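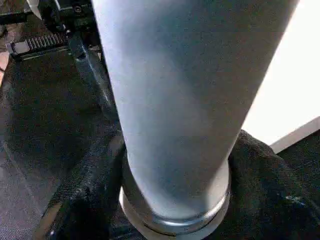 Cylinders, Shine and Slanted Cloth

Do you have a cup, a can or a cardboard tube nearby? Grab one! A cylinder is a shape with two round ends and one long curved side. Some cylinders get a little wider toward the top, like the blue-gray one resting in folds of black cloth. (A math teacher might say that isn't a perfect cylinder, and she'd be right, but most people use the word anyway.)

Why does one side look paler?

The color is the same all the way around, but a curved side faces lots of directions at once. The part turned toward the light looks almost white, and the part turned away looks darker. Try it with your tube and a lamp, and roll it slowly!

Matte or shiny?

The blue-gray part is matte, so it spreads light out softly. The silver ring at the bottom is polished, and it bounces light back in one bright streak. Spoons do this too.

Look closely at the cloth

See the tiny slanted lines? They are called twill. Each thread goes over and under its neighbors, and every row starts one step to the side, so the pattern climbs like stairs. Your jeans are probably twill. Go check the knees!

Written by Şengül Tokgöz for the Clusterine kids' pages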